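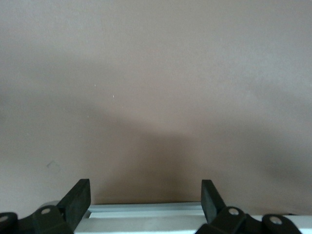
What the open day left out

I went to the Kitinier open day on a Saturday in June because a neighbour had a spare pass and because I have been told, more times than I can stand, that I should see the things before I complain about them. Fair enough. I have now seen them, and I would like to complain.

The demonstration was of an arm called Girna, which is meant to help with painting and patching in rental flats. Kitinier had put up a mock room at the back of the building, three walls and no ceiling, with rope across the open side and chairs for those who came early. The walls were a dusty pinkish-grey that I think every landlord in the country bought in the same week. Beside the rope was a large screen showing what the camera on the wrist was looking at, and it was the screen that most people watched. I don't blame them. The arm itself moves at about the speed of a man looking for his glasses.

Here is what was on that screen for a good part of the first session: wall. The two black fingers stood up at the bottom, wide apart, with nothing between them, and past them was paint. There was a big soft shadow on it. There were a couple of white specks and, low on the left, a scuff so faint I would have walked past it in my own hallway for ten years.

The scuff, I gathered, was the point. Veikko Ikonen, who ran the session, told us Girna was "assessing the surface." I wrote that down because I wanted to be sure I had it right. When my father assessed a surface he put his palm on it. He could tell you whether the last coat had gone on over grease, and he would be rude about whoever had done it. Perhaps the arm was doing something just as clever in there. From the chairs there was no way to know, and that is my first objection. We were asked to admire thinking, and all we were given to look at was waiting.

My second is the light. The mock room had fixed lamps, set where Kitinier's people wanted them, and even so the wall was brighter up top and brown and murky further down. I asked whether a shadow could be mistaken for a stain. Ikonen said the system was "robust to lighting." A woman behind me, Hauwa Akinola, who has cleaned and turned over flats for most of her working life, asked what happened in a north-facing bedroom at four in the afternoon with the power off. He said that was a great question. It was, and it deserved a reply.

She was better value than the tour, so I stayed beside her for the rest of it. Her view is that the scuffs are the easy part of the job. What takes the time is the wardrobe that won't shift, the tenant who hasn't quite left, the hook someone has glued to the back of a door. Girna's mock room had no wardrobe and no door. It didn't even have a skirting board, and anybody who has cut in along a skirting board on their knees will understand why I noticed.

Then there were the numbers. A poster by the coffee said Girna had treated 268 marks in testing. Treated is a lovely word. A doctor can treat you and you can still die. I asked Bukola Sani, at the information table, how many of those marks were gone afterward, and she told me, pleasantly and with no fuss, that she didn't have that figure with her. I believe her. I do wonder why the poster had the one and not the other. The same poster promised a wall in 40 minutes, and the small print beneath said this was for a prepared wall. Any painter will tell you the preparing is the job.

I should be fair about a few things. The staff were kind, they let children stand at the rope, and they never pretended the arm was quick. Ikonen stopped it twice to let people ask questions and didn't hurry them. The fingers are sturdy-looking things, chunky and plain, and I liked them more than the glossy renderings on the brochure. If somebody built a machine that could do ceilings, I would carry it up the stairs myself. My shoulders haven't been right for years.

But a council staffer in our group was already talking about a trial in the Orurero towers, which have more than 800 flats between them, and she had seen exactly what I had seen. That bothers me. An open day is a sales event with free biscuits, and we keep letting it stand in for evidence. Before anyone signs, I'd want Girna put in a real vacated flat, chosen by someone outside the company, with the lights as they are and the nail holes as they are. I'd want a person like Akinola to walk through afterward with a torch and say what she'd send back. And I'd want to know who gets the phone call when it is sent back, and what that person is paid.

I put all this on the feedback card. The box for comments had room for two lines, so I continued on the back.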